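Materials and Make-Believe: Surfaces in Domestic Design
Handout 5: Marble, and Things That Would Like to Be Marble

Instructor: Edgardo Layug
Reading due 1st October: Briggs, chapter 2 ("The Honest Counter"). Bring the chapter. Having once owned the chapter does not count.

Where we left off

Last time we got as far as the painted column. A builder has a wooden post and a client who wants stone, and the client does not have stone money. A painter comes in with a feather, a sponge and a good deal of nerve, and by the end of the week there is a marble column that sounds hollow when you knock on it. The trade name for this is marbling or faux marble, and people have been doing it for over 2,000 years. Roman house painters put fake stone panels on plaster walls, sometimes in houses whose owners could have paid for the real thing.

That last point bothered several of you. Good. Hold on to it for the essay.

What a vein is

Marble starts out as limestone, which is then squeezed and heated underground until it recrystallizes. The veins come from impurities (clay, iron oxides, graphite and so on) or from cracks that later filled with other minerals. A vein therefore has a history. It goes where the rock was weak, it forks, and it may fade out before reaching anything interesting.

Painters learned this by looking. Bad marbling gives itself away through good manners: the veins are evenly spaced, all about as thick as each other, and they cross in tidy X shapes like a garden fence. Yetunde Briggs calls this "wallpaper geology," and she is being kind.

The same test works on a pattern made by computer. Look for forks, changes of direction, and places where the vein seems to lose interest.
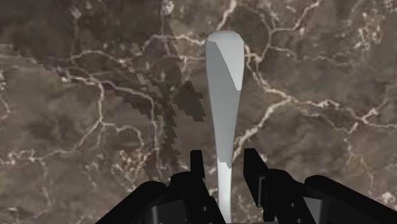
Fig. 1. Rendered brown marble with pale, branching veins.

Brown is a useful color for this exercise. White marble with gray veins has been on so many kitchen counters that most of us have stopped seeing it, and students tend to grade it on whether they would like to own it. Please do not tell me whether you would like to own it.

The Urlow argument

Briggs sets up two camps. The first, which she pins on the fictional critic Okoro in her dialogue, holds that a surface should be what it says it is. Laminate should look like laminate, whatever that turns out to mean. The second, given to his opponent Fliltoletti, answers that everyone in the room knows the counter is printed and that no one has been lied to. They have this out over lunch in the town of Urlow, at a table whose material Briggs does not reveal until page 14. Do not skip ahead.

Both men are a little insufferable. Your job is to work out which one is right anyway, or where the question goes wrong.

For discussion

Is a painted column in a rich man's house a different object from the same column in a poor man's church?

Does a copy of marble have to copy the flaws?

If a pattern repeats and you fail to notice, whose problem is that?

Essay 1

Pick one imitation surface you can touch. Say what it imitates, how well, and for whose benefit. Five pages. The lobby of the Wirkadska building is off limits, as I have now read everything that can be said about its elevator doors.

Drafts are due in class, on paper. Wood-grain paper will be returned unread.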